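시뮬레이션 시험 중 파지력 기록 누락에 관한 안내

10월 정기 시험 기간에 가정용 물체 조작 과제의 파지력 기록 일부가 저장되지 않은 사실이 확인되어, 그 경위와 조치 사항을 알려 드립니다. 해당 기간의 결과를 인용하였거나 인용할 예정인 부서에서는 아래 내용을 확인하여 주시기 바랍니다.

1. 발생 경위
이번 시험은 가상 주택 환경 Ukilau에서 그리퍼가 리모컨, 컵, 책 등 생활용품을 집어 지정된 위치로 옮기는 과제로 구성되었으며, 총 2,752회의 시행이 이루어졌습니다. 화요일 오전 결과 집계 과정에서 시행 468건의 파지력 값이 0으로 기록되어 있음이 발견되었습니다. 같은 시행의 관절 각도와 영상 기록은 정상적으로 저장되어 있었습니다.
점검 결과, 제어 프로그램 Tunden의 갱신 이후 접촉 판정 모듈이 두께가 얇은 물체를 잡은 상태를 '접촉 없음'으로 처리한 것이 원인으로 파악되었습니다. 이 경우 그리퍼는 물체를 쥐고 있으면서도 닫힘 명령을 계속 수신하게 되며, 힘 제한 기능 또한 작동하지 않습니다. 468건 가운데 185건은 리모컨 과제에서 발생하였습니다.

2. 안전상의 의미
이번 오류는 시뮬레이션 안에서 발생하였으므로 인명이나 장비의 피해는 없습니다. 다만 동일한 판정 모듈이 실물 장비 Yorath에도 배포될 예정이었다는 점에서, 본 연구소는 이를 안전 관련 사안으로 분류하였습니다. 힘 제한이 해제된 상태로 실물 그리퍼가 구동될 경우 물체 파손은 물론 작업자의 손가락 끼임으로 이어질 수 있습니다. 이에 따라 Yorath에 대한 배포는 확인 당일 보류되었으며, 현재 실물 장비는 갱신 이전 판본으로 운용되고 있습니다.

3. 조치 사항
가. 접촉 판정 기준을 갱신 이전 값으로 환원하였습니다.
나. 닫힘 명령이 지속되는 동안 파지력이 0으로 유지되면 시행을 자동으로 중지하도록 감시 항목을 추가하였습니다.
다. 누락된 468건은 결과 집계에서 제외하고 전량 재시험합니다. 재시험에는 21일이 소요될 예정입니다.
라. 향후 제어 프로그램을 갱신할 때에는 얇은 물체 과제를 사전 점검 목록에 의무적으로 포함합니다.

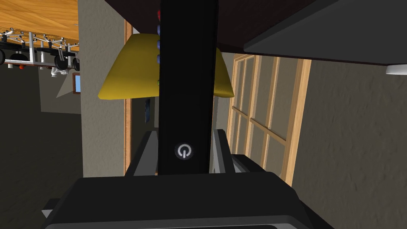 조작안전시험팀 | Wasitz 로봇연구소
리모컨 과제에서는 그리퍼의 두 손가락이 검은색의 긴 리모컨을 양쪽에서 맞잡습니다. 이 자세에서는 손가락 사이의 간격이 좁아 판정 기준의 작은 변화에도 결과가 달라질 수 있으므로, 재시험은 리모컨 과제부터 우선 실시합니다. 시행별 파지력 곡선은 영상 기록과 대조하여 검토하며, 두 기록이 일치하지 않는 시행은 별도로 표시하여 보관합니다.

4. 협조 요청
10월 시험 결과를 보고서나 발표 자료에 사용한 부서는 해당 시행 번호가 누락 목록에 포함되는지 확인하여 주시기 바랍니다. 목록은 내부 자료실의 시험 기록 항목에 게시되어 있습니다. 성공률 수치는 물체의 최종 위치를 기준으로 산출되어 이번 오류의 직접적인 영향을 받지 않으나, 파지력 평균과 최댓값은 재시험이 완료될 때까지 인용을 삼가 주시기 바랍니다.
실물 장비 사용자는 작업 전 제어 화면에서 판본 번호를 확인하고, 갱신판이 설치된 장비를 발견한 경우 전원을 차단한 후 조작안전시험팀에 알려 주시기 바랍니다. 재시험 결과는 완료되는 대로 소식지를 통하여 공지하겠습니다.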